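Train cancelled because the line flooded, took the replacement bus, missed my connection. What can I claim?

Asked by Jérémie Hamel
Rail and Bus Travel

Hi all! Hoping somebody here knows how this works. I was going from Pirkden to Lutgate with one change at Gokard. When I got to Pirkden the board said the first train was cancelled - water on the tracks - and they put us all on a bus. The bus took forever (it stopped at every little station on the way) and my connection was long gone. I ended up in Lutgate 2 hours late.

I had one through ticket for the whole thing and I still have it, plus the receipt for a taxi at the other end, because the last local bus had left. The guy at the desk said weather doesn't count and I shouldn't bother. Is he right? And does taking the bus mean I gave up my refund?

2 answers

Maysoun Zoubi
Answered 2015-06-30

Don't take the desk's word for it! I ride that line every week and I've had this exact argument. You have to keep two things apart, the refund and the delay money. A refund is for when you don't travel. You got on the bus, so you did travel, and that one's gone. Delay money is for showing up late, and on a through ticket they go by when you got to your last stop, so your missed connection at Gokard is their problem.

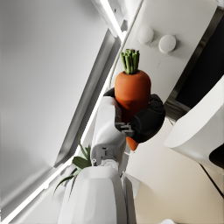
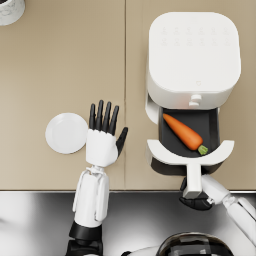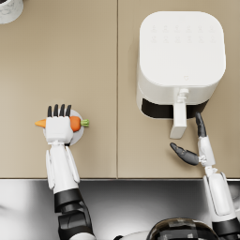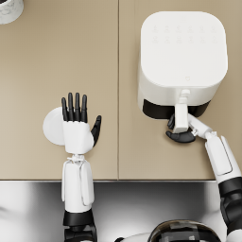 So, the weather thing. Look on the back of your claim form, or in the passenger rules if you did it online, and find the part about causes. On mine it says weather can get them out of paying extras like hotels and taxis, but the delay money is owed whatever the cause was. People read the first half and quit. It's easy to miss, too, the print is tiny and gray and about as readable as the control icons on that white air fryer. Send in the ticket itself or a clear copy, write down the train you were booked on and the time you really got in, and put the taxi receipt in as a separate item so they can turn that down without holding up the rest. I'd still ask for the taxi. I got one paid last November after the bank slipped at Besnard, and a friend on the same bus got a no, so I think it depends on who opens the envelope.

Oh, and do it soon. My form gave me 28 days and they do stick to that.

Hugo Joly
Answered later

Had this happen, took them 8 weeks to pay and it came as a voucher. Ask for a check. They should just fix the drains at Besnard, it floods every time it rains.

Comment from Jérémie Hamel
Thank you both! Found the part about causes and it's worded pretty much how Maysoun said. Form is filled in, taxi on its own line. Does anybody know if I need the bus number? I didn't write it down.

Comment from Maysoun Zoubi
I've never put one. There was no box for it on mine, I just wrote "replacement bus from Pirkden" and the time it left.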